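Skukby: A Robot Arm You Can Try on a Screen

By Houda Salem

Most robot kits come in a box. You open it, look for the screws, and build something on the floor. Skukby is a kit too, but the robot in it lives inside a computer. You can drive it, give it jobs, and write lists of commands for it. Prenix makes it for children ages 9 and up.

What is a simulation?

A simulation is a copy of something, made with a computer. A driving game is a kind of simulation. It has a road, a car, and rules about how fast the car can turn.

Skukby has rules like that. Things have weight. If the gripper lets go of a block, the block falls. If the arm bumps a wall, it stops. The computer works out all of this again and again, 100 times every second, so the movement looks smooth.

Engineers use simulations before they build real machines. A mistake on the screen does not break anything, and you can start over with one key.

What do you get?

When a grown-up sets up the kit, you get:

The Skukby program, which runs on a laptop or desktop computer.
A set of practice rooms with things to pick up and move.
A printed book of missions.
A card that shows which key does what.

There is no robot in the package. Some children are disappointed by this, so it is good to know before you ask for it as a birthday present.

How does the robot hold things?

The robot has a gripper at the end of its arm. A gripper does the job of a hand, but it is much simpler. This one has 2 fingers. They have no knuckles. They can move apart to open or come together to close.

To pick something up, the robot has to do these steps in order:

1. Open the fingers.
2. Move so the object is between them.
3. Close the fingers.
4. Lift.

If you mix up the steps, it will not work. Try it with your own thumb and one finger and you will see why. Small blocks are easy. A ball is harder, and a big flat panel is harder again. It is much wider than the gripper, so you have to find an edge or a corner that fits.

What does the robot see?

You can watch the room from the side, or you can switch to the gripper view. In the gripper view you look out past the fingers. Things close to you look very big and can hide the things behind them. In the room with the tiled floor, a green panel can cover most of a basketball.

It takes practice to judge how far away something is. Jamshid Rahimi, who teaches a computer club and has used Skukby since February, tells his students to move a little, stop, and look again.
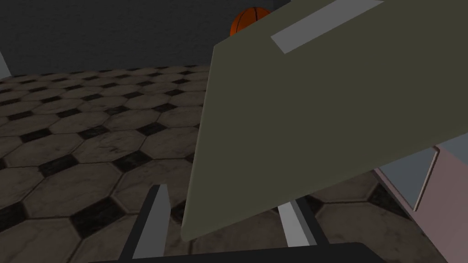 Is it hard?

The first missions are short. You open the gripper, close it, and turn the arm left and right. Later you write your commands as a list and press Run, and the robot follows the list without help from you. That part is slower to learn. My son needed three afternoons for the first long mission, and he got cross on two of them.

The book explains most things well. The page about turning the wrist is confusing, and you may want an adult to read it with you.

Words to know

Gripper: the part of a robot that holds things.
Command: one instruction, such as "open."
Program: a list of commands.
Simulation: a copy of something real, made on a computer.

For grown-ups

Skukby needs an internet connection for setup only. There is no chat and nothing to buy inside the program. Saved work stays on your own computer. The club version adds a page where a teacher can open each student's missions.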